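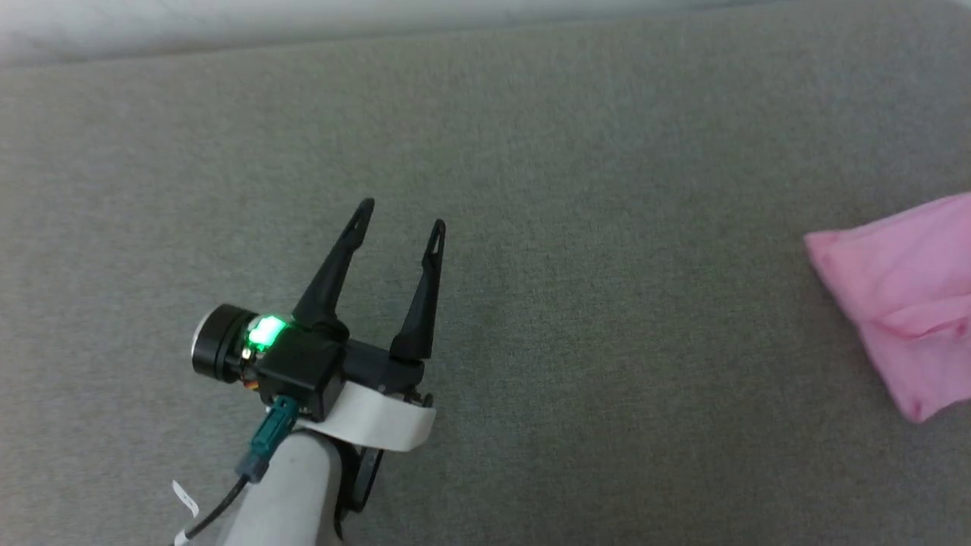 Folding a square of cloth takes a person two or three seconds. The second-year automation group at Stirnitz College has given it most of a term, and the arm still gets it wrong more often than its students would like.

The difficulty lies in the material. A rigid part keeps its shape when it is picked up, so its position can be worked out in advance. Cloth sags, creases and slides, and two attempts from the same starting point seldom look alike. The group has dropped the usual method of programming fixed paths. A student guides the arm through the fold by hand control, the movements are recorded, and a model is trained on the result.

By January the class had 2,261 recordings, of which 336 were thrown out. Most of the rejects came from the first fortnight, when operators closed the fingers too early and pinched the covering underneath as well as the cloth.

"You learn to come in low and wait," says Nia Gough, who teaches the module. "The students who play a lot of games are quick at it, but their recordings are not always the useful ones. Smooth and slow trains better."

Each session runs for 15 minutes per operator, after which grip errors rise sharply. Between attempts the cloth is dropped from a random height – an early set, laid out neatly each time, produced a model that failed on any crease.

The group will enter the Plaris Cup in the soft materials class, where teams get 200 seconds to fold as many pieces as they can. Drasen, last year's winners, managed nine. The best run at Stirnitz so far is five, with the corners of the fifth some way apart.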